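招募启事:Kadisska 运动服整理项目,衣物折叠与整理人员(兼职,短期)

发布单位:Losow
工作地点:Galtden,Henare 楼一层整理室
招募人数:五名
工作时间:十一月,上午班或下午班
联系人:Trudy Tipoki

各位读者好。

我先说明一件事:中文是我后来学的语言,这份启事由我自己写,没有请翻译公司。如果有句子不太自然,请您原谅;如果有句子不清楚,请写信问我,我会改正并重新发给已经报名的人。我们招募的人里面有不少以中文为日常语言,所以我想直接用中文把条件写完整。启事同时有英文版,两个版本的内容相同。如果两个版本有不一样的地方,请告诉我,以对您更有利的一个为准。

一、我们是谁

Losow 是一个小型的衣物再使用机构,在 Galtden 工作。我们收集不再穿的运动服和队服,检查、清洗、修补、折叠、包装,然后借给或者送给需要的学校、业余球队和舞蹈班。我们不卖衣服。我们的收入来自洗涤服务和几项小的资助。

Kadisska 是我们今年的一个项目,内容是整理一批旧运动服:外套、长裤、短裤、套头上衣,也有少量的护腿和袜子。它们来自几个已经解散的运动俱乐部。这批衣服一共有344件,都已经登记。其中248件已经洗过,放在 Henare 楼的架子上,等待检查和折叠。其余的还在清洗或者修补,会在项目进行中陆续送过来。

我们希望在十一月结束以前把全部衣服折好,按尺码和种类装袋,并且每一袋都有一张写清楚的卡片。以前这个工作由固定员工在洗涤的空余时间做,结果速度慢,折法也不统一。同一个尺码的外套,有的袋子能放得很平,有的袋子关不上。今年我们决定请专门的人来做这件事,并且付报酬。

二、工作的内容

主要的工作是把一件一件的衣服放在工作台上,整理平整,检查,折叠,装袋。听起来很简单,做的时候需要注意力。我在下面把步骤写得详细一些,请您读完以后再决定是否报名。

第一步,取衣服。衣服放在架子上的浅箱里,每一箱有一张登记单。一次只取一箱,放在工作台旁边的推车上。箱子不放在工作台上面。

第二步,铺开。把衣服拿出来,正面向上,放在工作台上。我们的工作台表面是灰色的织物,下面有软垫。这样的表面和光滑的桌子不同,衣服不容易滑走,但是也不容易推动。如果您想移动衣服的位置,请用两只手把它抬起来再放下,不要在布面上拖。拖的时候,薄的面料会起皱,您就要再整理一次。

第三步,检查。先看外面,再看里面。要看的地方是:领口、袖口、下摆、拉链、口袋、缝线、印字的部分。有问题的衣服不折叠,写一张修补单,用安全夹夹在领口上,放进蓝色的修补箱。修补由别的同事完成,您不需要会缝纫。

第四步,整理拉链。外套的拉链要拉到上面,但是不要拉到最顶端,留下大概一个手指的距离。拉链要成为一条直线。这是很多人开始时做得不好的地方:前片的面料在拉链两边松紧不同,折好以后拉链会弯,装袋以后会在别的衣服上压出痕迹。请先把拉链拉直,再整理旁边的面料。

第五步,折叠。每一种衣服有规定的折法,在第四部分有说明。

第六步,装袋和写卡片。卡片上写种类、尺码、主要颜色、登记号码和您的姓名缩写。字要写得清楚,请用大写字母和阿拉伯数字。

除了折叠以外,还有一些小的工作:把空的箱子送回洗涤间,补充袋子和卡片,班次结束的时候用粘毛滚筒清理工作台的布面。灰色的布面上很容易看到线头和绒毛,特别是白色和红色的。清理布面是每个人的工作,不分新人和老员工。
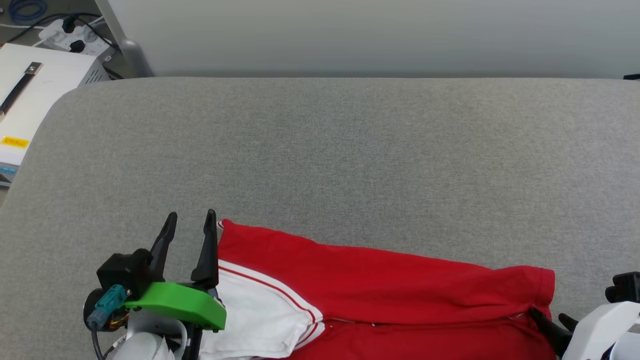

灰色布面工作台与一件红白两色的拉链衣物

三、关于衣服本身

这一批衣服的多数是有两种颜色的队服。设计的方式各不相同:有的在袖子上接一块别的颜色,有的在接缝的地方有细的滚边,有的在浅色的部分上有平行的细条纹。对折叠的人来说,这些细节有实际的意义。

首先,不同颜色的部分常常是不同的面料。一块面料比较硬,另一块比较软,放在一起的时候软的一块会堆起来,出现很多小的褶皱。您要先把软的部分展开,用手掌从中间向外面轻轻抚平,然后再折。如果先折硬的部分,软的部分会被压在里面,外面看起来很整齐,打开的时候全是皱的。

其次,滚边和条纹可以帮助您。它们是很好的参考线。如果左边和右边的滚边在折好以后高度相同,衣服一般就是对称的。我在培训的时候会请大家用滚边来检查自己的折叠,比用尺子快。

再次,浅色的部分容易脏。请在班次开始以前洗手并且擦干,不要用有颜色的护手霜。戴戒指或者手链的人请先取下来,放在自己的柜子里。有些面料是针织的,会被钩出线来。

有的衣服上有俱乐部的名字、号码或者个人的名字。个人的名字由我们处理,方法是拆掉或者盖上布标。如果您在衣服里面发现手写的名字或者电话,请把衣服放进黄色的箱子,不要拍照,也不要把名字告诉别人。口袋里如果有东西,请放进小信封,写上登记号码,交给当班的负责人。到现在为止我们找到过硬币、更衣柜的钥匙、发夹,还有一张写了一半的比赛名单。

四、折法的说明

我们不要求您报名以前就会这些折法。写在这里,目的是让您知道工作的样子。

带拉链的外套:正面向上铺开,拉链拉好。把两只袖子沿肩的方向放平,去掉袖子里的空气。把左边的袖子折到前片上面,袖口指向下摆;再折右边的袖子,放在左边袖子的上面。两只袖子不要在同一个位置重叠太多,不然中间会很厚。然后把下摆向上折到领口以下,再对折一次。领子留在外面,方便看尺码。最后把折好的外套翻过来,检查背面。

套头上衣:正面向下铺开。两边向中间折,袖子折回来,和侧边平行。下摆向上折两次。翻过来以后,胸前的图案应该在中间。

长裤:先把两条裤腿重叠,裤裆的尖角折进去,成为一条直的长方形。裤脚有拉链的,拉链向上拉好并且放在里面。从裤脚向腰的方向折三次。腰绳放进腰里,不要打结。

短裤:左右对折,尖角折进去,再上下对折。短裤很小,很多人折得太快,所以短裤反而是返工最多的种类。

护腿和袜子:成对,平放,用纸条围起来。不要用把一只袜子翻过来包住另一只的方法,那样松紧会变形。

折好的尺寸有一块纸板作为标准。成年人的衣服用大的纸板,儿童的衣服用小的纸板。折好以后,衣服应该和纸板一样大,或者比纸板稍微小。比纸板大的,装袋时会有困难。

有些衣服不适合上面的折法,例如很厚的教练大衣,或者袖子和身体连在一起的款式。遇到这种衣服,请放在一边,等当班的负责人一起看。我们宁愿您问,也不希望您自己发明一种新的折法。如果您真的有更好的方法,可以在班次结束以后的谈话时间里演示给大家,我们已经有两次因此修改了说明书。

五、地点和房间

整理室在 Henare 楼的一层,从后院的门进入。楼的前门在装修,十一月期间请不要使用。后院的地面不太平,晚上有灯。自行车可以停在棚子下面。

房间有暖气,墙面是浅色的。工作时以站立为主,每一个位置也有一把高的椅子,您可以选择。房间靠墙的地方有电线和插座,请走中间的通道,不要从线的上面跨过去,也不要自己拔插头。手机充电请到休息室。

工作台的边是圆的,没有尖角。布面不可以放杯子、笔或者剪刀。圆珠笔的墨水在布面上很难去掉,卡片请在旁边的小桌子上写。

休息室在走廊的另一边,有热水、微波炉、冰箱和茶。咖啡需要自己带。吃的东西不可以带进整理室,糖果也不可以。

无障碍方面:后门没有台阶,整理室和洗手间可以使用轮椅。有一个工作台可以降低高度。如果您需要这个工作台,请在报名时写明,我们会为您保留。

六、时间安排

项目在十一月进行。每个班次三个小时,中间有一次二十分钟的休息,休息时间付报酬。

上午班:9:00 到 12:00
下午班:13:30 到 16:30

每一位参加者每个星期至少选择两个班次,最多四个班次。您可以全部选上午,也可以全部选下午,也可以混合。班次表在培训以后确定。确定以后如果要改,请至少提前一天通知。突然生病的话,当天早上8:15以前打电话或者写短信就可以,不需要医生的证明。

请准时。每个班次开始的时候有五分钟的说明,内容是当天要整理哪些箱子、有没有特别的面料。晚到的人会错过这个说明,别的同事要停下来再讲一次。

我们没有晚班。有人问过是否可以把衣服带回家折叠,答案是不可以。登记过的衣服不能离开 Henare 楼。

七、报酬

每个班次的报酬是136元,按班次计算,不按件数计算。我们有意这样决定。以前在别的项目里试过按件数付钱,折得很快,但是拉链没有拉直的很多,后来全部打开再折了一遍。

培训的那一个班次也付同样的报酬。试做(见第九部分)不付报酬,但是会付公共交通的费用,请保留车票。

报酬在项目结束以后的两个星期内付到您的银行账户。如果您需要早一点收到一部分,可以和我商量,我们可以在项目中间付一次。

参加者在工作时间内有意外保险,费用由 Losow 承担。税务方面每个人的情况不同,我们会给您一份收入证明,其他的部分请您自己办理。

另外,如果您希望得到一份工作证明,我们可以写中文或者英文的。证明上写工作的时间和内容,由我签名。

八、我们希望找到什么样的人

必须的条件:

年满十八岁,可以合法工作。
能够站立或者坐在高椅子上工作三个小时(有休息)。
两只手可以做细致的动作。左手为主或者右手为主都没有关系。
能够分辨常见的颜色,或者愿意用我们的颜色卡。卡片上的主要颜色必须写对。
能够看懂简单的登记单。登记单是英文的,但是只有固定的几个词,我们有一张中英对照表。
对洗涤剂的气味没有严重的过敏。衣服用无香的洗涤剂清洗,但是旁边的洗涤间会有一点气味。

有更好、没有也可以的条件:

在服装店、洗衣店、酒店客房或者剧院服装间工作过。
了解面料,例如可以用手分出棉和涤纶。
有耐心重复做同样的动作。我把它写在这里,而没有写在上面,因为很多人来以前认为自己没有这种耐心,试做以后发现有。相反的情况也有。

我们不看学历,也不看年龄的上限。退休的人、学生、正在找工作的人、照顾家庭的人都欢迎。去年一起工作的人里,最年轻的和最年长的相差很多岁,她们共用一张工作台,合作得很好。

如果您的中文或者英文不流利,也请报名。工作中说话不多,重要的词可以慢慢学。我自己也是这样开始的。

九、报名和选择的过程

第一,请写一封短的电子邮件给我,或者把信放进 Henare 楼后门旁边的信箱。信里请写:

您的姓名,以及您希望我们怎样称呼您
联系电话或者电子邮箱
您可以来的班次(上午、下午或者都可以)
有没有做过相似的工作,写两三句就够了
需不需要可以降低的工作台,或者其他的帮助

不需要照片,不需要正式的简历。请不要寄您折好的衣服的照片,去年有人寄来很多,我们很感谢,但是没有办法用照片来比较。

第二,我会在收到信以后的一个星期内回复。如果一个星期以后没有收到回复,请再写一次,可能是邮件进入了垃圾箱。

第三,我们请一部分报名的人来试做。试做的时间是四十分钟。前十分钟由我示范一件外套和一条长裤,然后您自己折几件,我在旁边做别的工作。我不会一直看着您的手。结束以后我们坐下来谈一谈,您可以问问题,也可以说您不喜欢什么。

试做时我注意的事情有:衣服有没有先铺平再折;拉链和接缝有没有检查;遇到不清楚的地方会不会问;卡片上的字别人能不能看懂。速度在试做的时候不重要。刚开始折一件外套需要好几分钟是很正常的。

第四,试做以后的三天内我会告诉您结果,无论结果是什么。没有被选上的人,如果愿意,可以留在候补名单上。去年有一位参加者在中间搬家,候补名单上的第一个人第二天就来了。

第五,被选上的五个人一起参加一次培训。培训用一个完整的班次,内容包括登记系统、折法、安全和房间的使用。培训的时间在选好人以后一起商量。

十、衣着和个人物品

请穿舒服的鞋子,鞋底不要太滑。衣服没有规定,但是请不要穿容易掉毛的毛衣,它的毛会留在台面上,然后到衣服上。长头发请扎起来。我们提供围裙,围裙没有口袋,这样笔不会掉出来。

香水请尽量不用。包装好的袋子会保存几个月,气味会留在里面。

每个人有一个带锁的小柜子。手机可以带在身上,请调成静音。听音乐可以用一只耳机,另一只耳朵请留着听同事说话。

十一、关于质量的规定

每一个班次里,当班的负责人会从已经装好的袋子里随便拿几个打开检查。这个检查对所有的人都一样,包括我折的衣服。如果发现问题,袋子会还给折的人重新做,没有罚款,也不写进任何记录。我们只在墙上的纸上写下问题的种类,例如“袖子太厚”或者“尺码写错”,不写人的名字。

最常见的问题我列在下面,报名的人可以先知道:

拉链没有拉直。
领子压在里面,看不到尺码。
两种颜色的衣服,卡片上只写了一种颜色。请写面积最大的颜色,然后写斜线,再写第二种颜色,例如“红/白”。滚边和条纹的颜色不用写。
长裤的腰绳在外面。
儿童尺码和成人的小号混在一起。这两种大小很接近,请一定看标签。没有标签的,用纸板上的刻度量胸围。

衣服在您手里破了,也请直接说。旧衣服的缝线有时候很弱,这种事情会发生,您不需要赔偿。

十二、衣服以后去哪里

有几位报名的人在以前的信里问过这个问题,所以我在这里写一下。

整理好的衣服先在 Henare 楼保存,到冬天结束以后借出。借的单位要填一张表,写明人数、尺码和使用的时间。借期一般是一个赛季。还回来的衣服再洗、再检查、再折叠。能送的衣服会直接送,主要是尺码不成套的,或者颜色和别的都配不上的。

完全不能穿的衣服,我们把拉链和还好的松紧带拆下来,用在修补上。剩下的面料切成擦布。所以当您把一件衣服放进修补箱的时候,请把问题写具体,例如“左袖接缝开了,长度一个手掌”。只写“坏”字,修补的同事要从头再找一次。

参加项目的人不能从这批衣服里为自己挑选。如果您的孩子或者您的球队需要运动服,可以和别的申请人一样填表,我们会一样处理。

十三、个人信息

您的报名信只有我和办公室的一位同事可以看到。没有参加项目的人,信件在项目结束以后删除;在候补名单上的人,经过本人同意,可以保存到下一次招募。银行账户的信息只在付款时使用。

十四、还有一些问题

可以和朋友一起报名吗?可以,但是请每个人写自己的信。我们会尽量安排在同一个班次,不能保证。

可以只来一个星期吗?这次不可以。培训需要时间,折法也要做几次以后手才会记住。

孩子可以在旁边等吗?很抱歉,房间里没有适合孩子的地方。需要接送孩子的人请选上午班,我们也可以同意提前一刻钟离开,在别的班次补上。

停车场在哪里?Henare 楼没有自己的停车场。附近的街道白天要收费,所以公共汽车比较方便,车站就在后院的门对面。

项目结束以后有没有长期的工作?现在没有空的位置,我不想给大家错误的希望。以后如果有,我们会先通知做过 Kadisska 项目的人。

参加过去年项目的人需要再试做吗?不需要。请写一封短信说明您想来,并且写班次。折法有小的修改(主要是外套的袖子),培训仍然请您参加。

十五、联系方式

请写给 Trudy Tipoki,Losow,Galtden,Henare 楼。电子邮件的地址和电话在 Losow 网站的联系页面上,邮件标题请写“Kadisska 折叠”,这样我比较容易找到。

电话时间是上班日的14:00到15:30。其他时间我大多在洗涤间,那里机器的声音很大,听不见电话。您可以留言,请慢慢说您的号码,说两次。

报名在五个人选好以后关闭。关闭以后这一页的上方会有一行通知,候补名单仍然开放。

谢谢您读完这份很长的启事。

Trudy Tipoki
Kadisska 项目负责人,Losow

附:登记单常用词对照

jacket,外套
pullover,套头上衣
trousers,长裤
shorts,短裤
sleeve,袖子
cuff,袖口
hem,下摆
collar,领子
zip,拉链
seam,接缝
piping,滚边
stripe,条纹
drawcord,腰绳
to repair,需要修补
no label,没有标签
adult,成人
child,儿童

对照表在每个工作台旁边的小桌子上也有一份,用大的字印刷。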